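Search the archive Go

Re: Whiteboard panels as table tops, ghosting
December 30, 2023
3 replies 0 shares

Taras Tkachenko wrote:
> Our Pluvmont panels hold a grey shadow after a few weeks of
> marker. Is the surface finished, or is it only residue?

Residue, most likely, but test before buying anything. Put a small amount of isopropyl alcohol on a white cloth, rub one corner for 2 minutes and look at the cloth. If it picks up colour, carry on over the whole panel. If it stays clean and the shadow remains, the coating is worn and the ink has gone into it.

Do not use cream cleaner. We did that at Curkbridge in August and lost the gloss on one panel. Melamine ghosts sooner than enamelled steel whatever you do, and a panel laid flat gets leaned on, which grinds dry ink in.

Lay the board so that some table is left showing at the near side. Sleeves then rub on wood before they reach the marker surface. 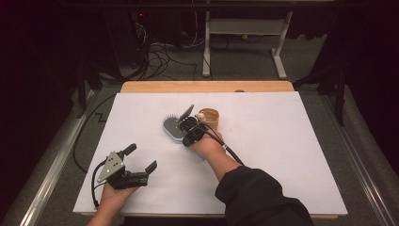 Joaquim Bastos adds that alcohol alone leaves ours slightly tacky, so he rinses with plain water and dries the panel before anyone writes on it again.

Let the list know what the cloth shows.

Oleksandra Fedoruk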